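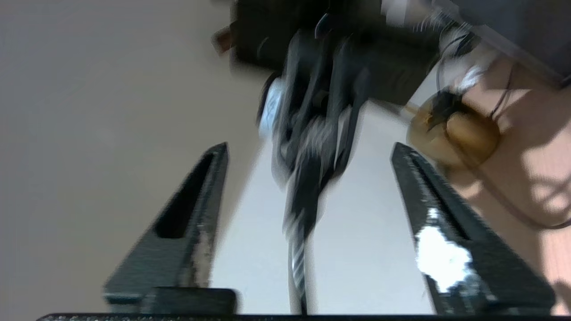

Do speed bumps make a street safer?

They make most drivers slow down, but slower cars and fewer crashes are two separate things, and you have to check each one.

A speed bump is a raised strip across the road. Drive over it quickly and everyone in the car gets a nasty jolt, so drivers brake. That part is easy to believe.

Now for the harder part. Say the council in Plumgate puts two bumps on a road where there were 2 crashes last year. This year there are none. Hooray? Hold on. Crashes on one small road are rare, and the number jumps up and down by luck. Next year there might have been none anyway, bumps or no bumps.

Something else could have changed too. If 800 cars a day used the road before, and lots of them now go down the next street, the trouble may have moved there. A good test looks at both streets, for several years.

Waltraud Eder, who lives in Plumgate, likes the bumps. "I can cross without running now," she says. Her neighbour Jarosław Duda isn't so sure. He says drivers crawl over the first bump, then roar off towards the second.

They could both be right! What one person sees from the pavement is a clue – it isn't proof.

So when a grown-up tells you that bumps "work", ask what they mean. Slower cars? Fewer people hurt? Who did the counting, and for how long? Ask the same things of a grown-up who says bumps are useless.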